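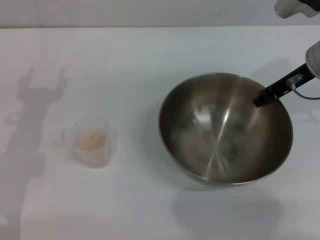 Mutel cell with mixing bowl and measuring cup on the work surface.

The Mutel cell is a tabletop robot station at Neston used for handling dry ingredients. It was installed in April by Sudheer Thevar and is maintained by Etex. The gripper bracket is checked for play every 12 days, and the cable is replaced after 890 hours of operation. Following a bracket change, the arm is taught the position of the bowl rim again at low speed, a procedure that takes nearly 44 minutes.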